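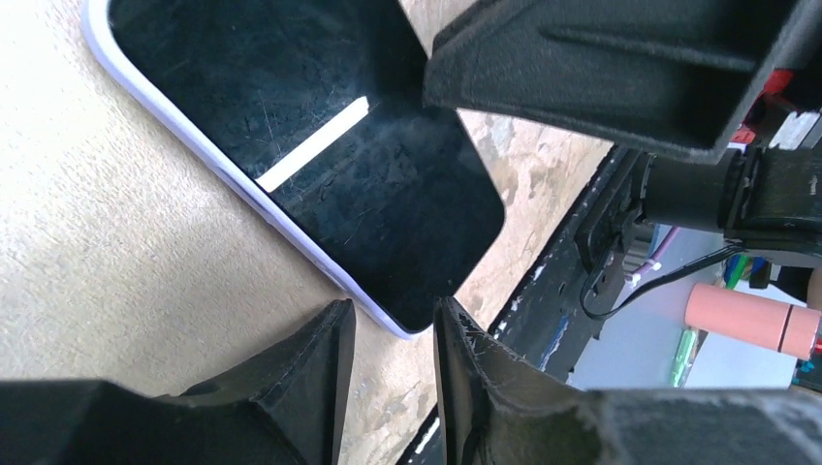

Fig. 1. Phone face up on the workbench, screen off.

Scratched, Smudged, Still Going? A project on worn phone screens
Chala College, Fulstead – second-year Materials and Everyday Objects module

I started this project in November with a fairly simple question: how much wear does a phone screen have to collect before people get fed up with it? Everybody I know moans about scratches and then carries on using the phone for years, so I wanted to know whether the scratches are the problem or whether it's mostly grease.

The phone in Fig. 1 is a good one to start with. You can see fine hairline marks, smudges and little specks of dust all over the black glass, and the long white reflection of the light strip overhead. I ended up loving that reflection! With the screen off, glossy glass behaves a lot like a dark mirror, and it shows up wear that you'd never spot while scrolling through messages.

What I did

I borrowed 16 old handsets from the Cerkura repair counter on Rekumside, who keep a drawer of trade-ins and were very patient with me. Each phone went on the bench face up with the screen off, and I looked at it under the strip light, turning it a bit at a time. I gave it a score for scratches and a separate one for smudges, both out of five. Then I wiped it with a barely damp microfibre cloth, dried it and scored it again.

After that I asked 12 people from my course to look at the cleaned phones and tell me which ones they'd happily use every day. I didn't tell them my scores. I did have to stop them picking the phones up by the glass (fingerprints everywhere, and I had to wipe three of them all over again).

The bench was a bit of a nuisance. Ours is a speckled tan sort of surface with darker stains and worn patches, and I got worried that grit on it was adding new scratches whenever I slid a phone along. From the fourth phone onwards I lifted instead of sliding. I should have done that from the start, so please treat the first three scratch scores with some suspicion.

What I found

Smudge scores dropped on every phone after wiping, no surprise there. The scratch scores were more interesting. On five of the phones I scored the scratches lower after cleaning, so some of what I'd put down as scratches must have been streaks of grease or bits of dust. I went back and checked two of those with a hand lens and yes, the "scratches" had gone.

My classmates were far more forgiving than I expected. They only turned down four phones, and three of those had a mark right in the middle of the screen. Scratches near the edges hardly bothered them, even on the handset I'd scored worst overall.

What I'd change

A proper fixed lamp, for a start. I was moving the phone under the light by hand, and the angle makes a huge difference – tilt it slightly and half the marks vanish. I'd also put a clean cloth over the bench. And I'd like to have the same people score the phones before wiping as well, which I ran out of time for.

The report was meant to be 3,000 words and this is the short version for the department page. The full one, with the score sheets, is in the project folder in the library.

More student projects
Which kettle descaler works fastest?
Bicycle bells and how far they carry
Why do tote bag handles fray?
Testing pencil erasers on cheap paper

This site uses cookies to remember your settings. Accept | Manage cookies

Contact the department | © Chala College, Fulstead | Back to top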